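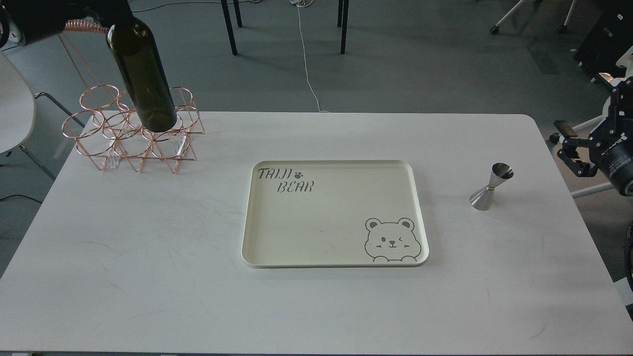
Orerano bench set: data card

Maintained by the Biltham student robotics club. Contact: Krešimir Babić (recordings), Zorica Vukadinović (labels and splits).

Summary

Orerano is a set of teleoperated recordings made on the club's two-arm bench. The objects are a wine bottle, a wire wine rack, a serving tray and a double-ended jigger. Each episode is one attempt at one instruction. The set was collected as coursework and is used in the club's own training runs.

Contents

Episodes: 2,221
Held out for testing: 659
Instructions: 4
Frame rate of joint log: 50 Hz

Instructions

rack_bottle: put the bottle in the rack
unrack_bottle: take the bottle out of the rack
serve: stand the bottle and the jigger on the tray
clear: take everything off the tray

Objects

The bottle is dark green glass and has no label. The rack is copper-coloured wire with circular rings. The tray is cream, with grey lettering and a line drawing of a bear in one corner. The jigger is polished steel and reflects its surroundings. Segmentation masks for it are poor and should not be used for scoring.

Either arm may be used for any instruction. The operator chooses at the start of the episode and the choice is stored in the field arm_first. Handovers between arms are allowed and are not labelled separately. 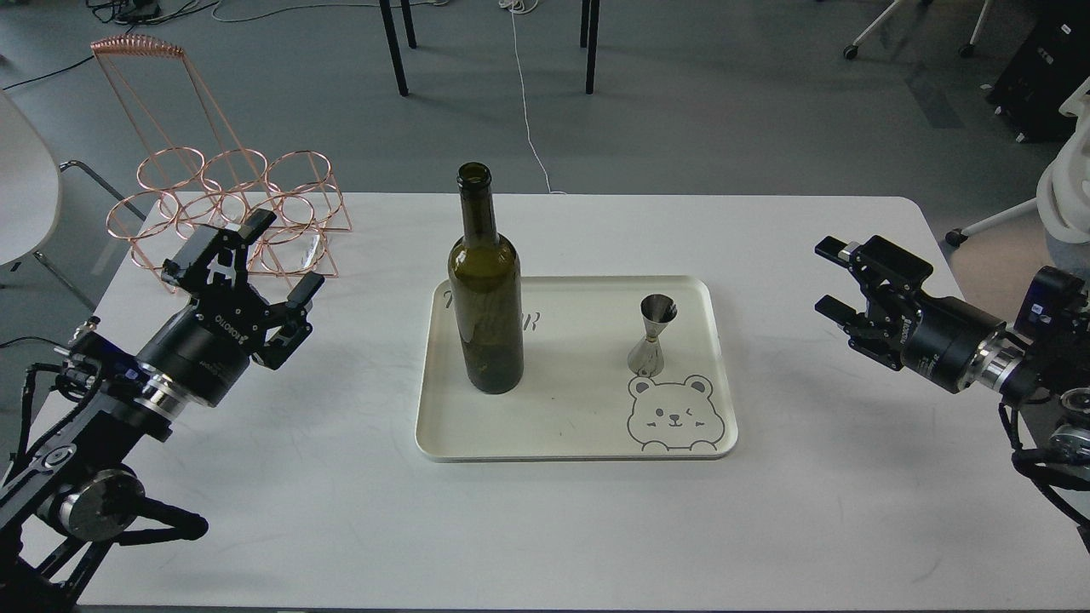
Biltham, March

Changes in this release:

Left and right gripper values were swapped in the first batch of serve episodes. Fixed by Ilir Trajkovski. Anyone who trained on the earlier files should download them again.

Episodes where the operator paused before the first movement have been trimmed. Original start times are kept in t_raw.

The Saturday session is now in the test split only. It was previously in both.

Mizanur Bhuiyan has rewritten the loader. It no longer needs the Eka package, but the old config files still work.

Known problems

Success is marked by the operator at the end of the episode. Second opinions exist for the test split only. For serve, two markers disagreed most often on whether a bottle close to the tray rim should pass. The current rule is that the whole base must be on the tray.

Chairs and cables on the floor behind the table are not kept in fixed positions between sessions. Crop to the table if this matters.

There is no force data.

Open items

Merge Blagoje Papadopoulos's branch with the Atanasov baseline
Add a checksum file
Decide whether failed grasps get their own label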